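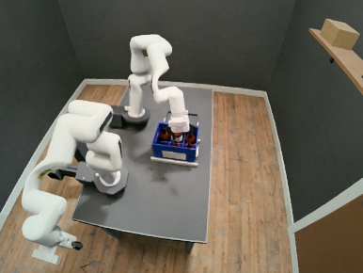 Company pages: where did everybody go?

6 April 2024

Kassab, the firm that counts who is saying what on business networks in our part of the world, has published its spring figures, and they make slightly awkward reading for anyone who has ever sat through a meeting about "our posting strategy".

The firm looked at 400 company pages run by small and medium-sized businesses. Between them they had put out 1,582 posts in December. In the same month a year earlier, with the same 400 pages, the total was 1,187. So we are all posting more. The typical number of comments per post, meanwhile, was 2, and Kassab notes with a straight face that one of those usually came from somebody who works there.

I went back and checked our own page after reading that. I will not be sharing the results.

The more interesting part of the report is buried near the back, in the section on who gets read. Posts from a company page did worst of all. Posts from a person at the company, under their own name and with their own slightly blurry profile photo, did a good deal better, even when the wording was nearly the same. People will apparently forgive a colleague for being "thrilled to announce" something, but they won't take it from a logo.

Prokotwood, the timber merchant, seems to have worked this out some time ago. Its company page has been more or less asleep since the winter, and it now leaves the talking to the people in the yard, who post about warped planks, late lorries and the correct way to stack larch. The arguments under the larch posts go on for days. I have no view on larch and I read every one of them.

Brerix has gone the other way. It has bought a scheduling tool called Stalar, which promises to keep a page "alive" by suggesting a topic each morning and filling in the gaps when no one can think of anything. You can generally spot the gaps. On one morning last month the page wished its followers a happy start to the week, asked them what leadership meant to them, and then wished them a happy start to the week again. Four people liked it. Two of them liked it twice, in a manner of speaking, by liking both halves.

To be fair to Stalar, its reports are very handsome. There is a dial. The dial was pointing to the green bit.

Kassab stops short of telling anyone to close their page, presumably with an eye on the customers who pay to have theirs measured. Its advice is to keep the basics up to date (opening hours, address, a phone number that rings somewhere) and to let staff write in their own words if they want to. The "if they want to" is printed in bold, and I suspect there is a story behind that. Most of us have had the email asking us to share the latest company post "with a personal comment", followed by three suggested personal comments.

The full report is free to download, though you do have to hand over your email address, job title and the size of your organisation. I put myself down as a larch enthusiast and have already had a follow-up message asking whether I have five minutes for a chat.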